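Cleaning and Storing Football Gear at Home

By Etelka Somogyi
Updated Sunday, February 26, 2023

The season in Sutbridge ends in November, and most of the gear that goes into garages that month stays in the bag until August. By then the pads smell, the chin strap is stiff and the snaps on the helmet have a ring of rust. An afternoon of work right after the last game prevents nearly all of it. These are the steps I use for two players' worth of equipment, with a few additions from other parents.

Empty the bag first

Take everything out, including the end pockets. Old tape, mouthguard cases and wet socks cause most of the smell. Turn the bag upside down outdoors and brush the seams with a stiff brush. If the bag can be machine washed, the tag will say so. If there's no tag, wipe the inside with a cloth wrung out in warm water and dish soap, then prop it open with a wire hanger until the bottom panel is dry. The bottom panel takes longest, often a full day.

Helmets

Use mild dish soap and lukewarm water. My kitchen tap runs 103 degrees at the hot end of what I'd use, and I wouldn't go hotter. Wipe the shell with a soft cloth, then go over the face mask with an old toothbrush, paying attention to the places where the bars meet the clips. Don't use acetone, paint thinner or any solvent on the shell. Stickers can be loosened with cooking oil left on for an hour and a plastic scraper.

Pull out the removable padding and wash it by hand in the sink. Padding that doesn't come out gets wiped, then wiped again with plain water. Let the helmet dry upside down on a towel, away from the furnace and out of the sun.

Check the hardware while you're there. A loose screw can be tightened with an ordinary screwdriver, but go easy, as the T-nuts underneath will spin. Rusty ones should be replaced before the helmet is used again. Any crack in the shell means the helmet goes back to whoever does your league's reconditioning. Don't glue it.

Shoulder pads

Lay them in the bathtub with the inside facing up. Spray with one part white vinegar to four parts water, wait 15 minutes and rinse with the shower head. Press the foam with a towel instead of wringing it. Hang the pads on a wide coat hanger over the tub, and turn a fan on them overnight if the bathroom has no window.

Elastic straps wear out before anything else. Stretch each one and look for threads standing up along the edge. Replacements are cheap, and they slide on through the same buckle – take a picture of how the old one is threaded before you pull it out.
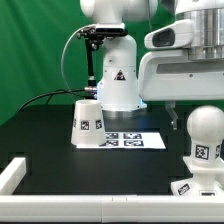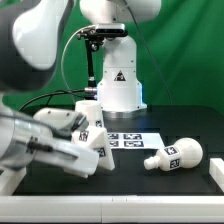

Pants and jerseys

Remove the knee, thigh and hip pads and wash them separately. Grass stains come out best if they are treated dry. Rub in a little liquid detergent, leave it for half an hour and wash on cold. For mud, let it dry fully and beat it off outdoors before any water touches it. White pants that have gone gray can soak overnight in a bucket with a scoop of oxygen bleach. Keep chlorine bleach away from them; it yellows spandex and eats the waistband.

Turn jerseys inside out so the numbers don't rub. No fabric softener and no dryer. A jersey on a hanger dries in a few hours anyway.

If there is blood on anything, use cold water only, and start as soon as you can. Hydrogen peroxide works on white fabric. Test it on an inside seam before you try it on a color.

Cleats

Knock the soles together outside. Dig out what's left with a wooden skewer or a flathead screwdriver. Take the laces and insoles out and wash the laces with the socks. Scrub the uppers with soapy water, stuff the shoes with newspaper and change the paper once after a couple of hours.

Detachable studs should come off for the winter. Put a drop of light oil on each thread and keep the studs in a jar with the wrench. Kálmán Dudás tapes the wrench to the inside of the jar lid, and I've copied that after losing three of them.

Gloves and mouthguards

Receiver gloves can be washed by hand in cool water with a drop of soap. Rinse until the water runs clear and lay them flat, palms up. Some of the grip comes back after washing. If it doesn't, the gloves are finished.

Throw the mouthguard out. A new one costs very little, and a child who was wearing it in September has probably grown out of it.

The football itself

Wipe a leather ball with a damp cloth and brush it with a football brush. Don't soak it. Let out a little air before storing, down to where you can push the panel in slightly with your thumb, and keep it somewhere that doesn't freeze. Composite balls can be wiped with soap and left as they are.

Where to put it all

A dry closet is better than a garage, and a garage is better than a shed. I use open wire shelving with the helmets on top and the pads hanging below on a length of closet rod. Plastic totes are fine for clothes once they are completely dry. Don't put helmets or pads in a sealed tote. Béla Illés built a drying stand from scrap 2x4 and dowels, with a crosspiece at shoulder height for the pads, and it takes up less floor than a kitchen chair.

Write the player's name and the size on masking tape and stick it on the shelf, not on the gear. Sizes are easy to forget by summer, and the Sutbridge sign-up form asks for all of them.

What to check in July

Get everything down two weeks before the first practice. Try the helmet on with the hair at the length it will be during the season. Put the pads on over a T-shirt and have the player raise both arms. If the pads ride up into the chin, adjust the straps first and go up a size only if that doesn't fix it. Wear new cleats around the house for a few evenings, with the socks that will be worn in games.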